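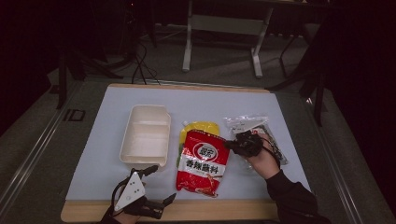 4. Recording packing runs with the hand-held grippers

Posted 5 Aug 2023 by Ute Haberkorn

4.1 Set the board on the table so that its wooden border faces the operator.

4.2 Place the divided plastic container on the left and the sauce pouches and bagged items to its right. Leave finger clearance on both sides of each item.

4.3 Put on the right gripper first. Route its cables over the back of the hand and close the fingers fully once before loading anything.

CAUTION: Do not pull a cable to free it. Lift the gripper and clear the loop by hand.

4.4 Start Gumisik and wait for both grippers to report. The log must show 20 frames per second. If it shows less, restart the hub.

4.5 Approach pouches with the fingers open and on either side of the pack. Grip the body of the pouch, clear of any spout. 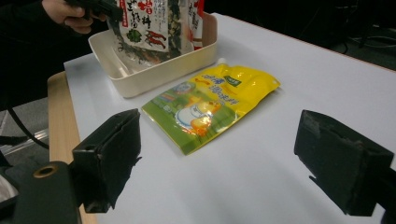
Brinkmann adds that glossy pouches slip at the factory force setting, and that 23 on the Stornov scale held them on his bench without creasing the film.

4.6 Record seven runs per item. Stop a run at 3000 frames.

NOTE: Runs stopped early are kept in the June folder layout. Rename them before export or the converter skips them.

4.7 Park both grippers with the fingers open, then close Gumisik.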